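# Bestand

Die Inventur der Requisite begann um 6 Uhr. Das Lager Daltthorpe führte 268 Positionen, davon 200 unter der Rubrik »Flora, künstlich«. Die Prüferin arbeitete nach dem Halvorsen-Schema: entnehmen, ablegen, Zustand bestimmen, einordnen. Für jeden Stiel waren 3 Minuten vorgesehen. Sie benötigte meist weniger.

Das Theater in Indville hatte den Spielbetrieb im November eingestellt. Der Fundus ging an die Firma Dekurell, die Schaufenster ausstattete und Ware ohne Herkunftsangabe nicht annahm. Zu jeder Blume war deshalb das Stück zu vermerken, in dem sie verwendet worden war. Bei den Rosen war das einfach. Rosen kamen in fast jedem zweiten Akt vor, und die Kartei nannte sie einzeln, mit Szene und Abgang.

Schwieriger war die Hortensie. Blassblau, langer Stiel, gezähnte Blätter. In der Kartei fehlte sie.

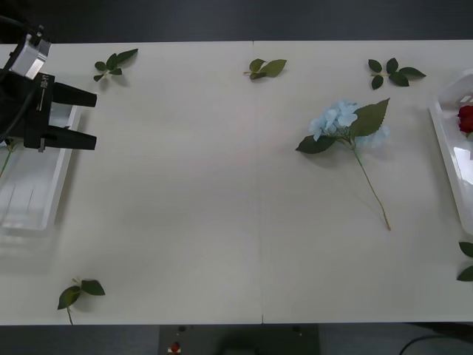

Sie prüfte die Listen der letzten elf Spielzeiten. Eine Hortensie war nirgends bestellt, nirgends ausgebucht, nirgends als Leihgabe eingetragen. In einem Regiebuch fand sich schließlich eine Bleistiftnotiz: »Fenster links, etwas Blaues.« Das Stück war nach der Generalprobe abgesetzt worden. Kein Publikum hatte das Fenster gesehen.

Das Formular bot für die Verwendung zwei Felder an, »gespielt« und »Reserve«. Beide trafen nicht zu. Reserve setzte voraus, dass ein Hauptstück existierte. Sie ließ die Felder zunächst leer und bearbeitete die Blattzweige, die als Füllmaterial galten und ohne Herkunft angenommen wurden — Anlage 3, letzter Absatz.

Gegen Mittag kam sie auf die Hortensie zurück. Sie las die Anlage ein zweites Mal. Füllmaterial war dort definiert als »Grün ohne eigene Funktion im Bühnenbild«. Die Blume hatte eine Funktion gehabt, eine Generalprobe lang.

Sie trug ein: »Fenster links. Einmal.« Dann unterschrieb sie die Zeile, legte das Blatt zu den fertigen und nahm die nächste Rose.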